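Review: Relholm two-finger gripper, after 17 weeks of use
Posted 2022-05-12

I bought the Relholm gripper because our old one from Zuta became too loose in the joints, and the price of a new Zuta was more than we could pay. The Relholm cost 840 pounds with the cable and the mounting ring. I use it in our small workshop in Potcombe, where we teach a robot arm to move kitchen things on a table. I want to write mostly about one fault, as I did not find it described in any other review before I bought.

First, the good side. The mounting took me less than one hour. The fingers close straight and they come back to the same position each time. With a bottle or with toy food I have no complaints. The noise is low, and the software was easy to connect with the Guo controller which we already had.

The trouble started with thin and smooth things, and most of all with the green colander. When the gripper closes, it must decide if it is holding something. It does this by looking at the motor current and at the distance between the fingers. The wall of a colander is thin, so the distance is almost the same as for closed fingers. In our log I have 3,447 closing commands, and in 40 of them the gripper reported "object held" when the fingers had nothing between them.

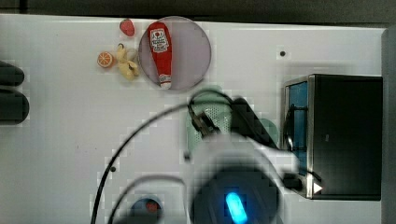 The arm at work near the colander, with the plate and the ketchup bottle behind.

You may say that 40 is a small number. For me it is not small, for the reason of what comes after. When the controller receives "object held", it goes on to the next step, and the next step for us is a fast movement to the side. Twice the fingers were still low when this movement began. The first time they pushed the colander over the table. The second time they hit the side of the colander and the arm did not stop by itself. I had to press the emergency button, and I was lucky that I was standing next to it. One finger pad was damaged and I had to change it. The pads are sold only in pairs.

I wrote to the maker. The answer came after nine days and it was polite, but it told me only to clean the fingers and to run the calibration again. I did both. The false reports came a little less often, but they did not disappear.

After this I tried to understand it alone. I lowered the speed for the last part of the way down and I looked at each approach in the wrist camera before I allowed the fingers to close. 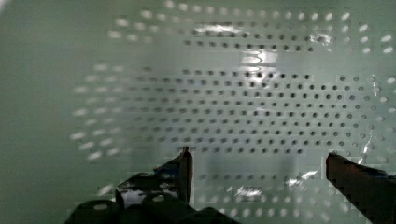 A shiny surface with many holes is difficult for our vision program, and this part I cannot blame on the gripper. The height which the program calculates is sometimes wrong by several millimetres, and then the fingers close above the edge or beside it. But a good gripper should tell me that it has missed. This one gives the wrong answer with full confidence, and there is no warning in the manual.

What helps for now is a second check. After the closing I lift slowly by a small distance and read the current again. If it has dropped, the program opens the fingers and starts from the beginning. I also set a force limit in the controller, much lower than the factory value. The work is slower with these changes, but since I made them I have not needed the emergency button.

A new firmware is promised for July. I will install it and write again below this review.

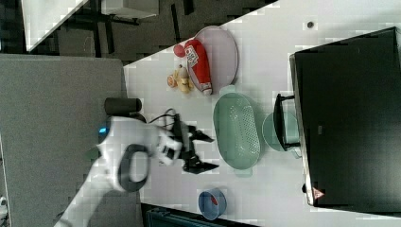 Is it safe to leave this gripper running without a person in the room?
I would not do it with the factory settings. Set a lower force limit, add your own check for the grip, and keep somebody near the emergency button until you have a long log without false reports.

My mark is three stars from five. The mechanical part deserves four, and the sensing deserves two. If you lift only boxes and bottles, you will probably be content with it. For thin edges I would wait for the new firmware, or pay more for another model.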